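Nollero students teach two-armed robot to sort and stack

2 min read

A student robotics club in Nollero has spent the spring term teaching a two-armed robot to handle small colored cubes, and will show the results at the Varkska student showcase in July.

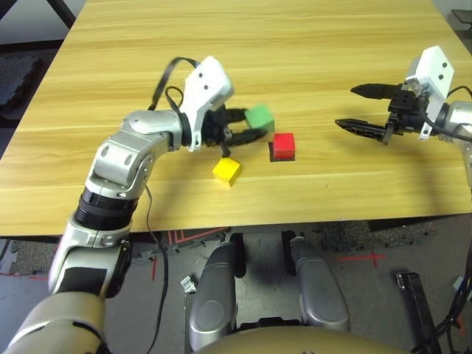
Three cubes, two arms

The task uses a red, a yellow and a green cube on a wooden table. Each arm has a black two-fingered gripper. The robot has to pick up the cubes one at a time and stack them in an order the judges call out at the start of the run. Either arm may be used, and a cube can be passed from one to the other.

Club members work in teams of 4. One student guides the arms through the motion while another watches the grip and calls a stop if a cube starts to slip. The rest label the recordings, which are later used to train the control program. The club had logged 530 recordings by 2023-05-14, and 64 of those were thrown out because an arm bumped the table or a cube was dropped.

Most of the trouble so far has been with the handoff. The grippers have to meet at the same height, and a small error on one side will knock the cube loose. Students rewrote that part of the program twice in April and have slowed the arms down while they test the new version.

What comes next

The Khokhar Fund paid for the club's spare gripper parts this year, and the machine shop at Fistov lets members use its tools after school.

At the showcase each team gets 5 minutes at the table, including setup. The club plans to keep training through the end of June. New members can sign up in the fall, and no programming experience is required.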